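# Wie bekomme ich Lavendelöl-Seife wirklich lila, ohne dass sie braun wird?

**Frage von Siro** · Kategorie: Seife & Kerzen · 3 Antworten

Hallo zusammen,

ich siede seit dem Winter Seife im Kaltverfahren und bin völlig angefixt! Mein Grundrezept läuft inzwischen richtig gut (Olive, Kokos, Raps, etwas Shea, 400 g Gesamtfett), aber beim Färben hakt es. Ich hätte gern ein kräftiges Violett, und bei mir wird alles entweder grau oder bräunlich.

Bisher probiert:

- Alkannawurzel, im Öl ausgezogen
- Lavendelblüten im Leim (wurden nach ein paar Tagen braun)
- Heidelbeersaft statt Wasser in der Lauge – das war grünbraun, lassen wir das

Die Alkanna war am nächsten dran. Im Ölauszug tiefrot, im Leim blaugrau, nach der Gelphase eher Taubengrau. Liegt das an der Menge, an der Überfettung oder an der Wurzel selbst? Und ist Ultramarinviolett eine Option, oder wird das auch schmutzig?

Gesiedet wird bei mir am Mittwoch wieder, bis dahin würde ich gern einkaufen. Danke schon mal!

---

**Antwort von Hòa Ung** · als hilfreich markiert

Oh, Violett ist so eine schöne Baustelle, da hab ich mich auch monatelang ausgetobt! Also erst mal: Dein Heidelbeerergebnis ist ganz normal. Beerenfarbstoffe sind im Sauren rot und kippen in der Lauge, da ist nichts zu retten. Lavendelblüten im Leim werden immer braun, die streut man höchstens oben drauf, und auch da sehen sie nach einer Weile aus wie Mäusekötel.

Alkanna ist dagegen ein tolles Zeug, reagiert aber auf alles. Je alkalischer, desto blauer, je milder, desto mehr geht es Richtung Purpur. Ich siede mit 8 % Überfettung und lasse den Auszug mindestens drei Wochen ziehen, dunkel, im Schraubglas, ab und zu schwenken. Ein gehäufter Esslöffel Wurzel auf 100 ml Olivenöl. Ganz wichtig ist die Grundfarbe vom Leim! Wenn du grünes natives Olivenöl nimmst, mischst du Violett mit Gelbgrün, und das ergibt eben Grau. Nimm ein helles, raffiniertes Öl, ersetz das Raps durch Reiskeimöl oder High-Oleic-Sonnenblume, dann sieht die Welt schon anders aus. 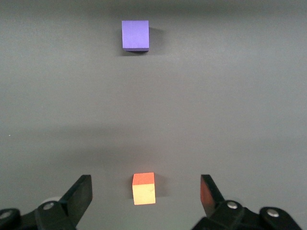 Mit Ultramarinviolett bist du trotzdem schneller am Ziel. Das Pigment ist im Kaltverfahren stabil, blutet nicht aus und macht auch die Gelphase mit. Bei deinen 400 g Fett fang mit einem halben Teelöffel an, vorher in einem Löffel Öl anrühren, und zwar gründlich – sonst hast du Sprenkel. Mein Liebling ist das von Wimimum, das geht ins Bläuliche. Das von Prusano ist rosastichiger, auch hübsch, aber für Lavendelseife fand ich es zu bonbonfarben. Wenn es zu blass wirkt, gib vorher einen Hauch Titandioxid in den Leim, dann steht die Farbe viel klarer da. Zu viel davon macht Pastell.

Und schau, was in deinem Duft steckt! Vanillin färbt dir jede Seife braun, auch wenn nur wenig drin ist. Manche „Lavendel-Vanille“-Parfümöle sind echte Farbkiller. Reines ätherisches Lavendelöl ist da völlig unproblematisch.

Noch was zum Gelen: Ich stelle kleine Einzelformen gern für 15 Minuten bei 50 Grad in den Ofen, dann Ofen aus und über Nacht drinlassen. Die Farbe wird satter und du bekommst keinen hellen Rand. Beim Block reicht ein dickes Handtuch.

Viel Spaß am Mittwoch, und berichte unbedingt!

---

**Antwort von Đặng**

Lebensmittelfarbe geht auch, hab ich bei Gießseife immer genommen. 20 Tropfen und gut.

> **Kommentar von Hòa Ung:** Bei Gießseife klappt das prima, im Kaltverfahren verabschieden sich die meisten Lebensmittelfarben aber in der Lauge. Und ausbluten können sie auch.

---

**Antwort von Seifenuschi**

Kann mich beim Öl nur anschließen, das macht so viel aus! Mit hellem Schmalz wird es übrigens noch schöner, wenn man tierische Fette mag. Dann aber unbedingt den Seifenrechner neu bemühen und nicht einfach eins zu eins tauschen, die Verseifungszahlen sind verschieden.

Bei Alkanna darfst du auch nicht nach dem ersten Tag urteilen. Meine war beim Ausformen graublau und nach sechs Wochen Reife ein richtig feines Pflaumenlila. In die Sonne legen sollte man sie allerdings nicht, da bleicht sie aus.

> **Kommentar von Siro:** Mein Olivenöl ist tatsächlich das ganz grüne, ahaaa. Ultramarin ist bestellt, und einen neuen Alkannaauszug setze ich heute Abend an!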